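Search the help pages Go
Posted in: Home & Family > Games & Toys > Blocks and stacking

How do you keep little cubes from sliding on a shiny table?

Olga Gouveia
OK, so I have a bag of small colored cubes (red, green, light blue, that kind of thing) and we've gotten weirdly into stacking them after dinner. The trouble is my table. It's a pale beige-gray with a really glossy top, so shiny you can see the blocks in it, and the bottom row skates apart the second anyone puts one on top. I don't want to cover the table for good because I love how it looks by the window! Is there a trick to the base layer, or do I just need different cubes? We got ours from Nendach and paid over 50 for the big bag, so I'd like to keep using them.

Akinyi Kashindye
Keep your cubes, they're fine! We play on a glossy table too and I went through all of this last November. First thing, wipe the table with a barely damp cloth and then a dry one. Any furniture polish on there (I was using the Tuvance spray, big mistake) and you may as well be building on ice.

Then push the bottom two tight together, sides touching all the way along, and set the third one over the seam. 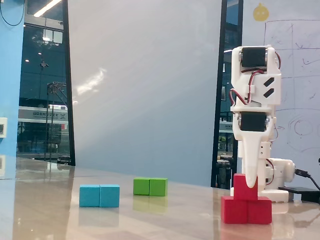 Let go of it slowly — most of my spills came from pulling my fingers away too fast and dragging the whole row with them. I come straight down from above now and lift straight back up. It also helps to get your pairs lined up by color before you start, so you aren't reaching across a half-built pile to find a green one.

If they still slide after that, cut a scrap of rubbery shelf liner the size of a placemat and build on it, then roll it up when you're done. Ours lives in the drawer with the cards.

One more thing, check the cubes for dust. Mine had that powdery feel out of the bag and a quick rinse took care of it. Dry them really well though!

Lysenko80
get felt pads? or just play on the rug lol

Olga Gouveia
It was the polish!! Wiped it down twice and we got up to a base of four tonight. Not trying the rug, sorry — we have a dog.

We use cookies to remember your settings. Accept Manage choices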